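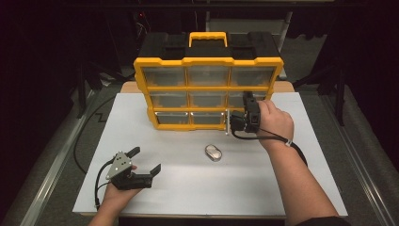 I would rather live with bare plaster than pick one more white, Salma Bennani wrote to me in May, and then she asked if I could please do a whole talk on it. So hi, Salma, this is your talk!

(Wave. She'll be near the back.)

Okay, picking paint. I'm Saqib Lodhi, I've been painting the insides of other people's houses in Grinia for a long time, and my own hallway was four different greens in one winter. I tell you that up front so you know what kind of expert you've got tonight.

Quick show of hands. Who has a sample pot at home with a skin on it? Keep them up if you have more than one. Right. Put them down, we're among friends.

Start with the fan deck. Hold it up. This one is the Hesteo deck and it has nearly 3,000 colors in it, and I've ordered maybe a few dozen of them in my working life. The whites alone are 155. I once spent a Sunday afternoon, sorry, a whole afternoon and most of an evening, laying the whites out on a client's dining table, and by the end she was crying a little and I wasn't far off. We painted the room in the one she'd pointed at before I took my coat off.

(Pause for laugh. If no laugh, move on fast.)

So, first thing I want you to take home: cut the deck down before you look at it. Walk through your place with a notebook and write down what's staying. The floor, the tile, the couch you're still paying for. Those already have a color, and usually it's a bossier color than you think. Oak floors throw orange up the wall. Gray carpet goes purple at dusk. My sister's bathroom tile is what she calls cream and what I call Band-Aid, and every white we tried next to it looked like printer paper.

Light next. I know you've all heard north light, south light. Fine, yes, it matters. But most people I work for are at their jobs when the sun is doing its nice thing, and they see the living room at seven in the evening under a lamp. So look at your samples at seven in the evening under that lamp! And change the bulb first if you were going to change it anyway. I lost a job over a bulb once. Ask me in the break.

(Drink some water here, you always forget.)

Now sample boards. Please don't paint little squares straight on the wall. I'm begging. You get a patch with a ridge around it, and the ridge shows through the final coat forever, and then you call me. Get a big piece of foam board, give it two coats, leave a bare border around the edge, and move it from wall to wall for a few days. Lean it behind the couch. Put it by the window trim. The bare border is there so the old wall color has something to be kept apart by. I forgot the border for years and could never figure out why everything I sampled over Dad's old peach looked blue. 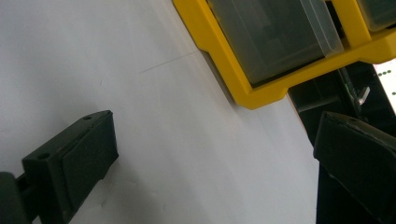 Dark greens get their own section tonight, as they're what I get asked for the most these days, and they're where people get hurt. A green that looks rich on a chip can turn almost black on four walls, and the sheen decides a lot of it. Gloss bounces the window back at you and the color stays awake. Flat soaks it up. Look at the matte, dark olive on the slide, on that squared-off tip. It's a good honest drab green, I'd put that on a study wall tomorrow, but I'd never put it in a hall with one bulb. If you love a color like that and your room is dim, try it in a soft satin before you give up on it, or use it on the lower half and go pale on top. And do the ceiling something warm. A cold white ceiling over olive makes me think of a school nurse's office.

Yes, this is where my hallway comes in. The first green was called Hetska, and I bought it for the name, I'll admit it. Gorgeous on the board. On the walls it was like walking through a wine bottle. The second was too minty, the third was the first one with white in it (don't do that, you can't ever match it again), and the fourth is still up and I like it fine. My wife likes the second one. We don't discuss it.

Names, while I'm at it. Cover them. Put tape over the names on the chips before you show them to anybody in your house. People will fight for a color called Harbor Morning and turn down the very same thing if it's called Putty.

Money part, keep this short. The guys at Ó Conaill, down by the feed store, will mix a quart of anything, and they'll write the formula on the lid if you ask. Ask! Then take a picture of the lid, because the lid will get paint on it. My last whole-house job came to just over 1,000 in paint alone, and the part that stung was the gallon we opened and hated. A quart first would've saved us that.

(Check the clock. If it's past 8:15, skip trim and go to questions.)

Trim. You don't have to do white trim. Really, you're allowed. Same color as the wall, one step shinier, and a small room with too many doors calms right down. Radiators too. If you do want white trim, choose it last, once the wall is dry and up. Hold the trim boards right against the wall, in daylight and then again by the lamp, and throw out anything that looks dirty. For Salma's plaster I'd go with a white that has a drop of umber in it and see how it sits by the fireplace brick. Bring me a chunk of the brick if there's a loose one.

Questions now. If someone asks about painting over wallpaper, say no, then say it depends, then tell the story about the stairwell. Fan decks are on the side table – please bring them back up front when you're done, I only have the one Hesteo.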